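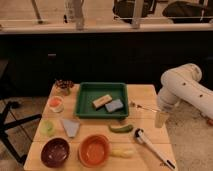

台所まわりの小物を一度ぜんぶテーブルに出してみよう、と朝から張り切っております。長くなりそうなのでつなげて書きますね。お茶でも飲みながら、のんびりお付き合いください。

---

きっかけは引っ越しの荷ほどきです。三月にこっちへ越してきてから、「台所・その他」と書いた段ボールをずーっと見て見ぬふりしていまして。「その他」って書いたの、誰でしょうね。わたしです。

---

テーブルは前の家から連れてきたSkevby。明るい色の木で、板の継ぎ目がうっすら見えるところが好きで、もう長いこと使っています。届いた日に梱包を開けたら木のいい匂いがして、しばらく天板に頬をつけていたのを思い出します(家族には内緒)。

---

真ん中の奥に置いた緑のトレイは、Sastbridgeの通販で1,624円。ちょっと迷う値段だったけど、縁が斜めに立ち上がっているので、置いたものが転がって逃げていかないんです。これが地味にうれしい! 買ったときは野菜置きのつもりだったのに、すっかり道具置き場になりました。

---

トレイの住人は、薄茶色の四角いのと、水色のスポンジっぽいの。どっちも四角いから、並べておくと気持ちが落ち着きます。こういう四角いもの同士は、引き出しに入れるときも隣にしてあげたい派です。

---

困るのは、つい増えてしまう器。紫っぽい深い色の鉢と、オレンジの鉢、色の相性がよくて別々にしまえないんですよね。手前に並べて眺めていたら、片づけの手がすっかり止まりました。オレンジのほうは朝に果物を入れるだけで食卓がぱっと明るくなるので、出番はたぶん毎日です。

---

うちの収納棚はEdwardsの幅743mmのもので、広いようで広くない。鉢を重ねずに置きたい、でも透明の小さい入れ物たちも見えるところに置きたい。欲張るとすぐいっぱいになります。棚板をもう一枚足すかどうか、昨日の夜から悩み中です。

---
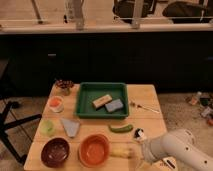 棚板の話の続き。前の職場(Enovanceというところにいました)で一緒だったSaeed Khosraviさんに相談したら、「足す前に、一日使わなかったものを箱に戻してごらん」と返事が来ました。なるほどなあ。一日でいいなら、わたしにもできそう。

---

それで今は、出しっぱなしのまま一日暮らしてみる作戦です。手が伸びたものはテーブルに残して、伸びなかったものは夜に箱へ。判定はわりと甘めで、「かわいいから見た」も使ったうちに入れています。

---

緑のものに弱い、という自覚も出てきました。トレイも緑、丸っこい小さいのも黄緑、細長くてちょっと曲がった野菜っぽいのも緑。好みってこういうところで出ますね。次に何か買うときは違う色にしようと思いつつ、お店で手に取るのはきっとまた緑なんだろうなあ。

---

左の奥の透明な入れ物は、赤茶っぽい中身がこんもりしているところが気に入っていて、これは窓辺に移す予定です。隣の、底のほうにオレンジ色が見える透明なカップも一緒に連れていきたい。午前中に光が入る窓なので、透けるものを置くときれいだと思うんです。

---

水色の三角だけ、まだ居場所が決まりません。平たいから棚のすき間に差せばいいのに、差すと存在を忘れる。先週それで家中を探しました。ひとまずテーブルの左のほうに寝かせておいて、明日の自分に任せます。

---

細長い道具は立てておくのがいちばん、と前に何かで読みまして、前の家では空き瓶に差していました。今回も瓶を探したら、荷物のいちばん下の箱に入っているらしく、まだ会えていません。瓶が見つかるまでは横向きでお休みいただきます。

---

引き出しの仕切りも買い足しました。一枚195円のを何枚か。切って長さを合わせる式で、深さは足りるのに長さがちょっと余る。はさみで切ったら端がよれよれになってしまい、カッターと定規でやり直しました。最初からそうすればよかった!

---

ちなみに、棚からテーブルまではおよそ50cm。振り向けば届く距離です。前の台所は三歩あるいたので、お鍋を持ったまま右往左往していたのがうそみたい。狭くなったぶん楽になったこと、けっこうあります。

---

そういえば、みなさんは色でまとめる派ですか、使う場所でまとめる派ですか? わたしは色で並べると気分がいいのに、いざ料理となると探し回るので、そろそろ改宗どきかもしれません。うちはこうしてるよ、という話があったらぜひ教えてください。

---

お昼になったのでいったん休憩します。箱に戻すものが決まったら、夜にまた続きを書きますね。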